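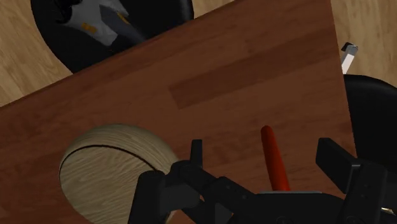 Work package 2 covers the practice rules for recording and releasing simulated manipulation data at Candport. During this period the draft moved from outline to working text, and the first full batch of episodes was checked against it. The rule that took the most time was the one on target visibility from the wrist view. With the fingers open and a thin red-orange rod in the gap between them, the gripper body covers the rod's lower end, so a reviewer working from this view alone cannot confirm the grasp height. The draft now requires a second, fixed viewpoint for any episode in which the lower part of the target is hidden at the approach stage. It also requires the finger clearance on both sides to be logged from simulator state. Estimates taken from the rendered view are no longer accepted.

Status of the rule set

Section A (scene setup) is complete. It fixes how tables, seating and loose items may be varied between episodes and what has to be written to the episode header. Section B (approach and grasp) is complete except for the clearance tolerance, which is still under discussion between Siiri Ozoliņš and the Flosteo integration group. Section C (release, retry and abort) is in second draft. Section D (labeling and storage) has not been started and moves to the next period.

The wording follows one convention throughout. "Must" is used only where a check can be run by script. "Should" is used where a human reviewer decides. Eleven clauses in the outline did not meet this convention and were rewritten or moved to the notes.

Batch check

The batch contained 1,141 episodes. Of these, 682 passed all Section A and B checks without change. A further 367 failed on header fields only, mostly missing friction values and object mass, and can be repaired from the run logs. The remaining 92 failed on visibility or clearance and will be recorded again. Gunārs Mägi has the list.

Re-recording is limited by render time. The Raudsepp cluster is available to the project overnight from 7 p.m., and the second viewpoint adds to the load for each episode. We expect to finish the repeat runs in March.

Reviewer agreement

Līga Sproģis and Ülle Kivi reviewed the same subset independently. They agreed on collision and abort labels. They disagreed on what counts as a completed approach when the object sits nearer to one finger than the other. Clause B.7 now defines completion by the position of the target axis within the gap and makes no reference to centering. Centering is recorded in a separate field. The subset will be reviewed again under the new clause before the tolerance is frozen.

Deviations from plan

The transfer of the rules to the physical cell at Patov is four weeks behind schedule. The safety interlock on the cell was replaced in January and has to be accepted again before the arm may run at full speed. No budget change is requested. Hours planned for the cell were used on Section C.

Next period

Close the clearance tolerance in Section B. Issue Section C for comment. Start Section D. Repair the header fields and rerun the script checks on the complete batch. Aušra Avotiņš will send the Section C draft and the updated check scripts with the next cost statement.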